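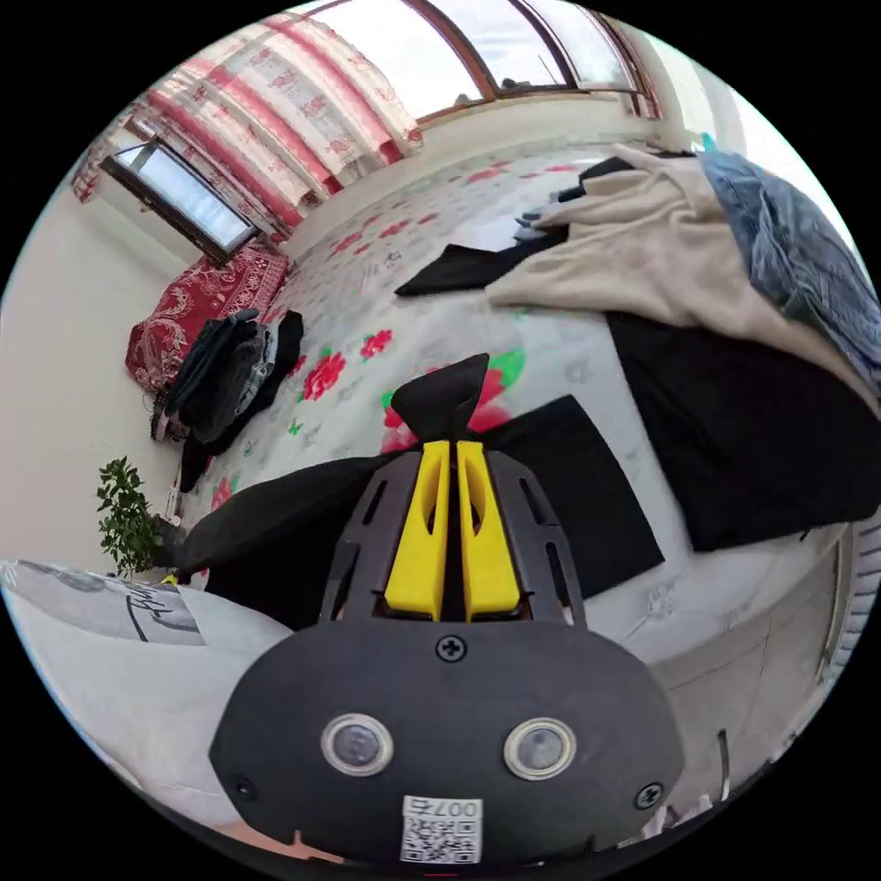
Kapitel 4: Wer darf hier eigentlich reden? Religiöse Gemeinschaften und ihre Kanäle

Als ich mit diesem Kapitel angefangen habe, wollte ich zuerst über Kirchenrecht schreiben. Dann hat mir meine Kollegin Meifang Fan von ihrer kleinen Gemeinde in Kolow erzählt, und ich habe alles umgeworfen. Die Gemeinde überträgt ihre Andachten nämlich seit Jahren über die Plattform Halix – anfangs für die Kranken und Weggezogenen, inzwischen hören 230 Leute zu, und in den Kirchenraum selbst passen gerade mal 100. Das muss man sich mal vorstellen!

Im Januar kam dann der Streit. Ein Gastprediger hatte im Livestream ziemlich deutlich zur Kommunalwahl geredet, samt Empfehlung, wen man besser nicht wählt. In der Kirche hat da kaum jemand gezuckt (man kennt sich, man brummt ein bisschen, man geht Kaffee trinken). Im Netz sah das anders aus. Noch am selben Abend standen 200 Kommentare unter der Aufzeichnung, und die Hälfte davon war nicht freundlich.
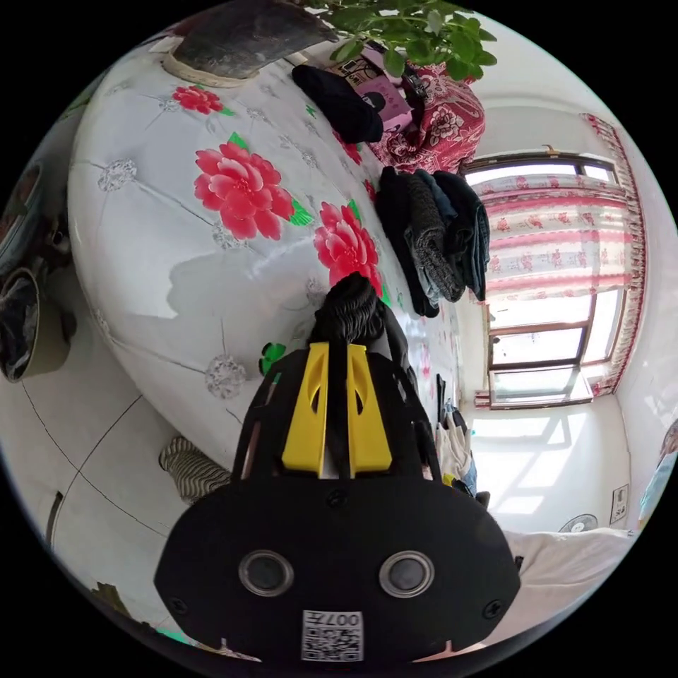

Meifang hat damals mitgelesen und wusste selbst nicht so recht, auf wessen Seite sie stand. Der Mann darf doch seine Meinung haben, oder? Klar darf er. Aber spricht er auf der Kanzel als Privatmensch oder für die ganze Gemeinde? Und ändert sich das, sobald ein Mikrofon läuft? An diesen Fragen hängen wir jetzt eine ganze Weile, ich warne euch lieber vor.

Ich gehe mit euch zuerst durch, was wir unter Religionsfreiheit verstehen und wo sie auf andere Rechte trifft. Danach schauen wir uns die Hausregeln von Plattformen an, die ja noch mal etwas anderes sind als Gesetze – das werfen viele durcheinander, ich früher auch. Im letzten Abschnitt kommt Anqi Hao zu Wort. Sie hat die Onlineredaktion der Gemeinde aufgebaut und ist in der Sache mit dem Gastprediger deutlich strenger als ich.

Bevor ihr weiterlest, schreibt euch bitte kurz auf, wie ihr im Fall Kolow entschieden hättet: Video stehen lassen, kürzen oder löschen? Zwei, drei Sätze reichen. Hebt den Zettel auf, wir brauchen ihn in Abschnitt 4.3 wieder.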